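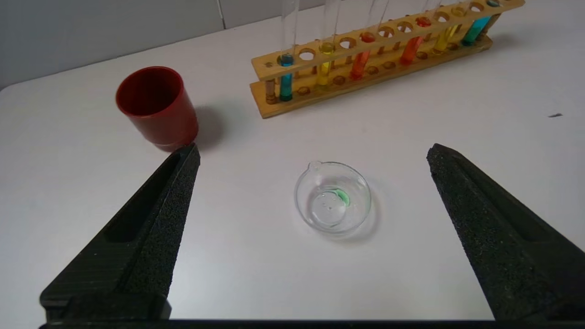

Check first if your wrist camera sees the rim of the dish at the moment before closing, was the first thing edarholm_lab wrote to me, and I did check it. It sees the rim. So I ask the full question now, as I was told to do.

Gripper closes beside the glass dish instead of on it — school club, task for Leltau

Asked Dec 9, 2025
Viewed 1,902 times
3 answers

We are a school robotics club and we prepare for the Leltau challenge, table task "small chemistry". The arm must take a shallow glass dish with a spout, lift it and set it down in front of the test tube rack. There is also a red plastic cup on the table, and it must not be touched. Our table is white, because the rules ask for it.

With the cup we have no problem at all. The detector finds it each time. With the dish the detected centre jumps. One time it is in the middle of the dish, next time it lies on the shadow, and then the fingers go down too far to the right and one of them lands on the rim. We have textured black pads on both fingers and I don't believe the grip itself is the fault.

What we have tried:
Training with 200 more pictures of the dish. It became a little better.
Lowering the speed. No difference.
Putting some green liquid in the dish. Now the detector likes the green and gives the centre of the green, but the green collects at one side, so the offset is even worse.

We use the Stindutska vision package, the version from June, with standard settings. May I ask how others handle clear glass on a white table? We are not allowed to put stickers on the glass.

Answer 1 (accepted)

Your third try explains a lot. The detector takes the strongest contrast it can get, and on white this will be the colour or the shadow, and the walls of the dish come last. More pictures will help only slowly if they are all made in the same light.

I would do it in this order. Put the lamp low and at the side, so that the rim gets a bright line. Then go with the arm to a fixed height above the dish and look straight down before you plan the grip. From there the rim is nearly a circle, and you can fit a circle to it with the ordinary edge tools. Take the centre from the circle and forget the centre of the detected box. The spout will pull the fit a bit to its side, so throw away the edge points which lie far from the first fit and fit again. Two rounds are enough for us.

Keep the green if you like it, but use it only to know that a dish is there.

One more thing — look in which direction the fingers close. If one of them comes down on the spout, the dish will turn in the grip. We read the angle of the spout and rotate the wrist so that the spout is between the fingers and not under one.

Comment from the asker: Thank you very much. The circle fit works on our saved pictures, I will try it on the arm with the club. Is it a problem if the rack is near? Its round holes are also found as circles.

Reply: Set a smallest and a largest radius, then the holes are gone. Or mask the rack, it does not move during the task.

Answer 2

Just buy a depth camera. We had 573 failed grips in our log before we changed to one and now it is fine.

Comment: Which depth camera did you take? Ours gives only holes in the data where the glass is.

Comment: I second this question. With clear glass it is the worst case for most of them.

Answer 3

I am in the Sầm team and we had the same trouble last season, with another dish. I can't say much about Stindutska, we don't use it. We approach slowly with the fingers wide open, stop above the table and take 3 pictures from slightly different positions. The shadow moves in the picture in another way than the rim, because the rim is higher than the table. If the positions you calculate don't agree, the arm goes back up and starts again. It costs time, but in our round a broken glass cost more points than a slow run. Please read the rules of your own round for this, they may be different.

Also clean the table before each run. We had a small dark spot on ours and the edge finder loved it.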